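drink station thread, bc three of you asked and I'm only typing this once

So the buffet table at Lilow. Long white table, one dispenser, and until this week a line out to the coat rack every single morning. Fixed most of it. Notes below, in no order

First thing - the tap was facing the wall side. Why. People were reaching round the tank to pour. Turned it to face the room, line got shorter same day

Second. Drip tray goes UNDER the whole stand, not just under the cup. We had a little saucer thing before and the tablecloth was a disaster by 9. Cloth is gone now too btw, bare table wipes down in one go

Glass mugs over paper cups. You can see how much you've got so you stop sooner. Paper cups everyone overfills, then walks, then I mop 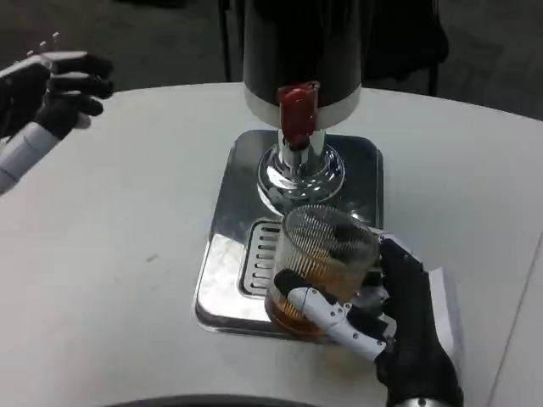
How often do you clean the tap?

Every night. Pull it, warm water and a drop of dish soap, little brush through the spout, rinse, leave it apart to dry till morning. Once a week the washer gets a proper look as well

If the washer is going flat just replace it, they cost nothing. Ours came from Barasa, pack of 70, which is a ridiculous number of washers for one dispenser but ok, set for life

Iced tea and apple juice both go sticky in the slots of a drip grate. Lift it out and soak it, dont just wipe across the top. Wiping pushes it into the gaps and then you get fruit flies. Ask me how I know

Chrome shows every fingerprint. Dry microfiber, no spray. The spray leaves streaks and then you're polishing at 6:40am like a butler

Height matters more than I thought it would. The mug has to fit under the tap with room to tilt. We tried the tall Letport tumblers first and they only went in at an angle, half the pour down the side. Sent them back

Mugs with ridges on the sides are easier to hold when your hands are wet. They do take longer to dry tho, stand them upside down on a rack and not on a towel

Still to sort - somewhere for used mugs. Right now they just pile up at the end of teh table. Thinking a gray bus tub on the lower shelf

ok thats it, refill time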